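Gripper Bake-Off: Frequently Asked Questions
Wonport Automation Bench

Most of these arrived by email. A few arrived as complaints and have been given question marks.
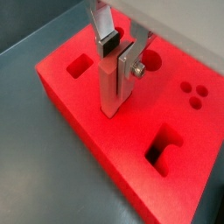 What are you comparing?

Three two-finger grippers, all on the same arm, all doing the same peg-in-hole job. The Fumia is the cheap one. The Skumunel is the expensive one. The Říha sits in between and has the best manual, a category we do not score.

Why foam? My parts are steel.

So are ours, most days. Foam forgives. A peg that comes in crooked leaves a dent in the block, and you get to keep your fingertips. We run the early rounds in foam and move to a machined plate once a gripper has shown it can behave.

Which shapes do you use?

The scored runs use a square-section aluminum peg going into a rectangular hole. Round pegs are too easy, as they don't care which way they're facing. Every gripper looks brilliant with a round peg, and vendors seem to know this.

How many tries does each gripper get?

239 insertions per gripper, spread over several sessions. We planned on more. Then October happened and the arm was needed for paying work.

Who won?

The Říha, on insertions. The Skumunel came second and was very quiet about it, in the sense that its motor makes almost no noise. The Fumia came third but cost so little that several readers have written to say it won.

What did they cost?

We paid $355 for the Fumia and $1,955 for the Skumunel. The Říha was a loan, and we have been asked to give it back.

Do the rubber pads matter that much?

More than the fingers do. We swapped pads between two of the grippers halfway through, and the scores moved with the pads. That was an awkward afternoon. The results table now lists the pads in their own column, and the earlier table has been taken down.

Why put the camera at the wrist?

We tried one overhead first. It gave us a lovely view of the arm's housing at the exact moment the peg reached the hole. The wrist camera sees the fingers and the hole together, though the fingers still block part of the view — you learn to live with it or you buy a second camera.

Did you change the controller between grippers?

No. Same controller, same speed, same force limit. The Skumunel people feel this was unfair to the Skumunel. The Fumia people have not replied.

How long does a gripper swap take?

45 minutes if the bolt pattern matches. Longer if you own an adapter plate and believe you know which drawer it's in.

Can I have the raw logs?

Yes. Email the bench and say which gripper you want. The column called "misc" is force in newtons. We will rename it at some point.

Will you test vacuum grippers next?

Yes, on flat parts, once the Říha has gone home.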